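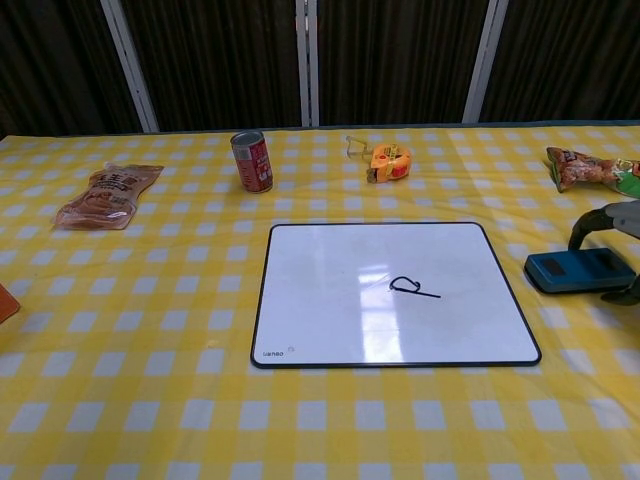
Skerance发布桌面书写板系列及配套桌布，2月16日起接受订货

办公及家用桌面用品供应商Skerance宣布，旗下Clasell系列新增小尺寸桌面书写板及配套格纹桌布，自2月16日起接受经销商订货。新品适用于家庭餐桌、共享工作台及小型工作间，供使用者在同一张桌面上完成记录、测量和临时收纳。

Clasell书写板为平放式设计，无支架，可直接置于桌布或裸露台面上。板面为光面涂层，配合普通白板笔使用，干擦即可清除笔迹。边框为窄边，四角作圆角处理，以减少对织物的勾挂。板背设防滑垫，书写时板体不随手部用力方向移动。

光面涂层在侧向光源下会产生条状反光。产品经理Svenja Sutter表示，研发阶段曾比较光面与哑光两种方案：“哑光板面反光较少，但细笔迹的残留明显高于光面。桌面板通常由使用者俯视书写，调整板的角度即可避开反光区，因此量产版本采用光面。”

配套桌布为黄白格纹，格线可作为摆放物品时的对齐参照，不作为量具使用。需要读取尺寸时，仍应使用卷尺或钢直尺。桌布可机洗，水温不超过30摄氏度，不可漂白，洗后平铺晾干。

本系列的使用测试由合作方Kaufmann工作室完成。测试周期为7周，累计书写与擦除400次，所用板面未更换。测试桌面保留日常使用状态，罐装食品、袋装零食、卷尺等物品与书写板同时摆放。测试负责人Dagim Jemal介绍，测试重点为三项：板面在反复擦除后的残留情况，板体在织物上的位移，以及桌面物品较多时的可用书写区域。

“多数桌面板的测试在清空的台面上进行，结果与实际使用有差距。”Jemal说，“家庭用户在板上记一个尺寸，旁边往往放着吃的和工具。我们按这种条件记录数据。”

测试后，量产版本作出两处修改：防滑垫由点状改为条状，以适应较薄的桌布；边框与板面的接缝收窄，减少碎屑进入。首批样品不含上述修改，已停止发放。

维护方面，建议每次使用后以干布擦拭板面。笔迹停留时间较长时，可使用微湿软布，擦拭后立即擦干。不得使用钢丝球、研磨剂或含丙酮的溶剂。卷尺钩端等金属件不宜在板面上拖动，以免划伤涂层。食品油渍应先以中性清洁剂去除，再行书写，否则笔迹附着不均。

书写板与桌布可分别订购，也可成套订购。成套包装采用平板纸箱，书写板与桌布之间以纸板隔开。每套书写板附2年质保，范围包括涂层脱落及边框开裂，不包括硬物划伤、高温变形及使用非推荐清洁剂造成的损坏。桌布不在质保范围内。

物流与仓储由Pusto负责。经销商订单按收单顺序发运，零售渠道的供货时间由各经销商自行公布。订货时请注明产品系列、单件或成套，以及收货地点是否具备卸货条件。

关于Skerance
Skerance从事桌面书写、收纳及织物类用品的设计与销售，产品线包括Clasell桌面系列及各类替换配件。

媒体联系：Mechthild Bachmann，Skerance企业传播部
经销商咨询：Florian Imhof，Skerance渠道部
产品资料及样品申请请通过上述联系人办理。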